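## 4. Setting up your Temness tea station 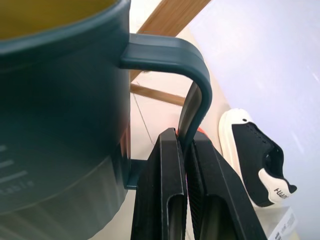

*Dark teal mug with a thick rounded rim and a paler band around the lower part.*

By now the boxes should be flattened and the Temness unit should be sitting roughly where you'd like it to live. This section takes you from the bare unit to your first proper pot, and it's worth reading right through once before you start, ideally with the kettle off and both hands free.

### 4.1 Choosing the spot

Pick a level stretch of bench at least 600 mm wide and well away from the cooktop. The Temness gives off a fair bit of steam when it's working hard, so please don't tuck it under a low cupboard (we've seen a few swollen cupboard bases over the years, and they're a sad sight). The power cord comes out on the left and is happiest without a sharp bend in it.

### 4.2 Fitting the tank and filter

1. Take the filter cartridge out of its wrapper and soak it in cold water for 12 minutes. A few bubbles are perfectly normal.
2. Press the cartridge into the base of the tank, coloured collar facing up, until it clicks.
3. Fill the tank with cold tap water up to the MAX line.
4. Lower the tank onto the unit, back edge first. If it rocks, lift it off and have another go; the little rubber seal sometimes rolls under on the first try.

> **Note:** The older Naltberg cartridges look very similar and will go in with a bit of persuasion, but they don't seal properly. If yours has a grey collar, it's a Naltberg.

### 4.3 First rinse

1. Put your largest jug on the drip tray.
2. Turn the unit on at the wall, then hold the centre button until the light goes amber.
3. Let it run right through. It'll grumble and pause a couple of times along the way.
4. Tip the water out, refill the tank and do it all again.

> **Caution:** Rinse water comes out very hot. Keep little ones and curious pets out of the kitchen until the light has gone back to white.

### 4.4 Setting cup height and volume

The drip tray has two positions. The lower one suits most everyday mugs, and the upper one is there for espresso cups and the smaller Helmy glasses. To change over, squeeze both side tabs and slide the tray out towards you.

To save your own serving size, put your favourite mug on the tray, hold the cup button and let go when the level looks right to you. The unit will remember it until you change it, even after a blackout. If you'd like the factory serving back, press the cup and centre buttons together and wait for two beeps.

If the light flashes red at any stage, turn to the fault table in section 9. Code 124 nearly always means the tank isn't seated, and code 171 means it's time to descale.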